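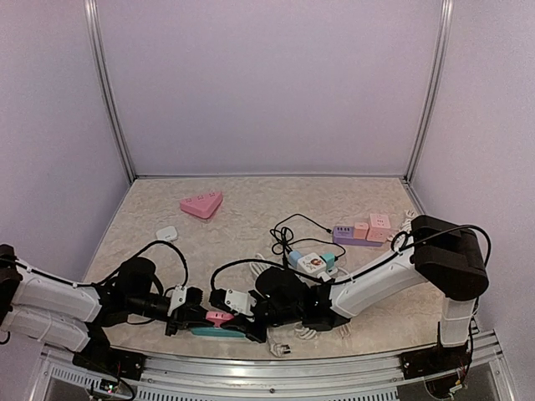
Tinden power strips: read this before you train on it

Tinden is a set of two-arm demonstrations in which the arms handle plugs, cords and power strips on a tabletop. Every one was steered by a person. There are 1397 episodes in the release. I was asked to write the card after most of the recording was done, and I have tried not to make it sound better than it is.

What the data is supposed to teach

Picking up a plug, bringing it to a strip or power block, lining it up and pushing it in. Some episodes only move a cord out of the way or turn a strip round so that the other arm can get at it. Nothing on the table is connected to the mains in any episode.

What is in it

Plug into strip: 695 episodes
Plug into cube block or modular strip: 477 episodes
Cord clearing and turning: the rest

Each episode holds the view from the fixed camera, joint positions for both arms, gripper opening, and one line of text giving the instruction. The instruction was written before the attempt and was not changed afterwards, so it tells you what the operator was asked to do. Whether they did it is a separate field called outcome, and I would treat that field with some suspicion.

How it was gathered

Ten people would have been nice. We had three, and one of them, Aníbal Godinho, recorded more than half of the plug episodes. He is good at it and has a strong habit of steadying the strip with the left gripper before doing anything with the right. A model trained on this set will very likely pick up the habit too. Whether that counts as skill or as copying Aníbal is a question I can't settle from the data.

Operators were told to stop after two minutes. Before each batch of 10 the objects were moved by hand. "Moved at random" is what the protocol says, but people don't place things at random – they leave room for the grippers.

Known problems

The outcome field was filled in by the operator straight after the episode. A plug that is nearly in looks much like a plug that is in. When I checked a batch recorded in May, I disagreed often enough to stop quoting a success rate.

Cords hide things. Coiled and tangled cables are left on the table on purpose, and the arms themselves block the view of whatever lies behind them.

The background never changes. Pale walls, the same mottled tabletop, one camera. Please don't claim that a policy works "in the home" on the strength of this.

Colour gives too much away. The strips and modules are pink, teal, purple and so on, and a model could learn to go for the colour and ignore the sockets. We have no grey-on-grey episodes to test that with.

Splits

The Garcia split holds out whole batches. The older Takadis split holds out single episodes, which means near-identical layouts end up on both sides of it. It is kept only so that old results can be repeated. Scores on it are flattering.

Loading

Episodes load with the standard Skillia reader. Turn off its default smoothing, which rounds off the small corrections just before a plug goes in – arguably the only part worth learning from.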